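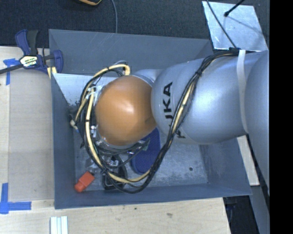 Open grey bin, rectangular, with cables looping down inside the front wall.

The case for the open bin

Storage suppliers make most of their margin on lids. A lid adds a part, a hinge or clip to go with it, and usually a second product code for the spare. My view is that most small-parts stores would work better without lids, and that the plain open rectangular bin should be the default container, with anything else having to be argued for in writing.

I come to this from the parts store at Tilahun, where we hold some 3000 bins across two aisles of Tadeck shelving. When I took the store over, a little under half were lidded boxes from Jindus. They were well made. Stacked on a pallet they behaved perfectly. On a shelf, in daily use, each one needed two hands, and a person picking small parts usually has a scanner in one of them. Lids were left off, put down on the next box along, or refitted the wrong way round with the label facing the wall.

We timed a run of 354 picks in February, same picker and same list format throughout, with lidded and open stock mixed. The lidded picks were slower. I do not put much weight on the exact difference, as the lidded boxes happened to sit on the higher shelves. What persuaded me was the count errors. With an open bin you see the stock level on every visit, including the visits when you came for something else. With a closed box you see a label, and the label says whatever Prorker thought was true at the last reconciliation.

The usual objection is dust. It is a fair one for bearings, optics and anything supplied greased, and those parts should be bagged inside the bin. A bag protects the part on the bench and in the van as well as on the shelf. A loose-fitting lid does very little against fine dust in any case.

The second objection is stacking. Open bins of the straight-sided type will not stack when full unless the rim is made for it, and people who need to move stock by pallet are right to buy something else. A shelf store does not stack. Ours has not had a bin on top of another bin since the change, and I would treat one as a sign that the shelf pitch is wrong.

Colour is a smaller matter, but I have an opinion on that too. Grey is the correct choice. Coloured bins invite a coding scheme, the scheme is remembered by whoever devised it, and within a year there is a blue bin in the red section – the blue ones were in stock that week. Put the information on the label and leave the container neutral. Dark parts show up acceptably against mid grey and so do bright ones, provided the shelf is lit from the front.

Shape deserves more attention than it gets. Rounded and tapered bins waste shelf width, and the taper costs most at the bottom, where small parts collect. A rectangular bin with near-vertical walls uses the full pitch. Corners are harder to wipe out, and I accept that. We clean on a Sunday shift, with a brush.

Lidded boxes still have a place in transport and long-term spares, and we kept two bays of them for that.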